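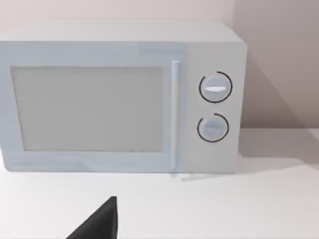 What will change for tenants who share a kitchen in the Naretti buildings?

From September, every shared kitchen will have a quiet period at night, a written cleaning plan, and one fixed fee for small repairs instead of separate bills.

The housing company Elasari, which rents out rooms in the Naretti buildings, has told its tenants about new rules for the shared kitchens. A letter with the rules was put under every door last week, and the same text hangs now beside the elevators. The rules begin in September and they are valid for all floors, also for the ground floor, where the kitchen is used by short-stay guests.

The company says the old rules were written when most of the tenants were students who stayed for one school year. Today many people in the buildings work, some of them in the evening or at night, and they stay much longer. They cook at different hours and they have different ideas of what a clean kitchen is. In the last year the office received many complaints, and most of them were about noise, smell, and food that was left in the refrigerator.

"We did not want to make a long list of things which are forbidden," said Misaki Murakami, who manages the buildings for Elasari. "We asked people what disturbs them, and we wrote down the answers. Then we removed everything that was only a matter of taste."

The first draft of the rules had 20 points. The final one has 5. Ms. Murakami said that the short version was harder to write, and that she is still not fully satisfied with the point about the refrigerators.

The quiet period

The quiet period starts at 11 in the evening and ends at 5:30 in the morning. During this time tenants may still enter the kitchen and prepare food, but they are asked not to use blenders, not to play music, and not to hold telephone calls there. The kitchen door must stay closed. Frying is not allowed in the quiet period, because the fans above the stoves are loud and the rooms next to the kitchens have thin walls.

This point was the most discussed. Tenants who come home from a late shift wanted the kitchen open without any limit. Tenants who sleep beside the kitchen wanted it locked at ten. The company chose something in the middle and has promised to look at it again after the winter.

One tenant on the third floor, who works in a bakery and gets up before four, told us that she can live with the rule. She usually eats only bread and cold food before work. "But I would like to make coffee without feeling like a thief," she said. According to the letter, coffee and tea are allowed at all hours.

Her neighbor across the hall is less pleased. He finishes work at midnight and likes to eat a warm meal then. He can heat up something from the day before, he said, but he does not see why a fan should be more important than his dinner. He has written to the office and asks for a quieter fan.

Cleaning

Until now each floor decided by itself how to clean. On some floors this worked well for years. On others there was a plan on the wall which no tenant followed. From September each floor will have a written plan, made by the tenants themselves and handed in at the office. If a floor does not hand in a plan, the office will make one.

The plan must say who empties the trash, who wipes the stoves and the counters, and who cleans the floor. Every room has its turn for one week. Tenants may change weeks with each other, but they have to write the change on the plan. If the kitchen is not cleaned, the company will send its cleaning firm, Gresix, and the cost of $30 will be divided among all rooms on the floor.

Some tenants find this unfair. They say that the people who clean will pay for the people who do not. Ms. Murakami agreed that this can happen. She said that the office has no good way to find out who left the kitchen dirty, and that it does not want to put cameras in the kitchens or to ask neighbors to report each other.

The big yearly cleaning stays as it was. It takes place in the spring and is paid from the normal rent.

Food in the refrigerators

All food in the shared refrigerators must carry a room number. Food without a number can be thrown away when the refrigerators are cleaned. The date of the cleaning will be written on the door of the kitchen 4 days before, so that people have enough time to take out what they want to keep.

Each room gets the same space, one half of a shelf. Large pots are not welcome. Tenants who need more space may put a small refrigerator in their own room, but they must first ask the office, as the electric lines in the older part of the buildings are weak. The letter does not say how small a small refrigerator is. We asked, and the office answered that it should not be higher than a normal table.

The freezers are a different question. There are not enough of them, and the new rules say only that tenants should "use them with respect for the others." A tenant on the top floor told us that one family pack of frozen vegetables already fills the place that belongs to two rooms. The company is thinking about buying more freezers, but there is no decision.

Repairs

When something in a kitchen was broken in the past, the bill was sent to the floor. Sometimes the bill came months later, and people who had just moved in had to pay for damage from before their time. This was the reason for many angry letters.

Now there will be one fixed fee of $4 per room each month. It covers small repairs, new light bulbs, and the replacement of old kitchen machines. The fee will be shown on its own line on the rent bill. Money that is not used in one year stays in the account for the next year, and the office will hang a list of the costs beside the elevators.

The fee does not cover damage which someone makes on purpose. It also does not cover private things. Who brings his own toaster or rice cooker to the shared kitchen does it at his own risk.

Repairs should be reported through the tenant page Paul, which the company opened last year. It can be used on a phone or on a computer. Tenants who do not like to use it can still leave a note at the office in the morning. Several older tenants had asked for this, and the letter mentions it two times.

Guests

The last point is about guests. They are welcome in the kitchens during the day and in the evening, but a tenant must be with them. For a birthday or another larger meal the kitchen can be reserved for one evening. The name must be on the door the day before, and the other people on the floor must still be able to reach their food and the sink.

In the draft it was planned that a reservation costs money. This was taken out after many tenants said that the common meals are the best thing about living there. On the second floor the neighbors cook together once a month, and each time a different room chooses the dish. Last time there was soup with dumplings, and for dessert a plum cake that was made in two kitchens at once because one oven was too small.

What happens next

Tenants can send their opinion about the rules until the end of the month, through the tenant page or on paper. The office will also be open one evening until eight for people who want to ask questions in person. The hour and the place will be written beside the elevators.

The letter exists now only in English. Versions in Spanish and Japanese are being prepared, and the office asks tenants who can help with other languages to come by. New tenants will get the rules together with their keys.

The rules do not change the rent contracts. A tenant who breaks a rule will first get a talk, then a letter. Ms. Murakami said that in her years in the buildings she has never ended a contract because of a kitchen, and she has no plan to begin with it.

Questions about the fee should be sent to the office before the first September bill is printed.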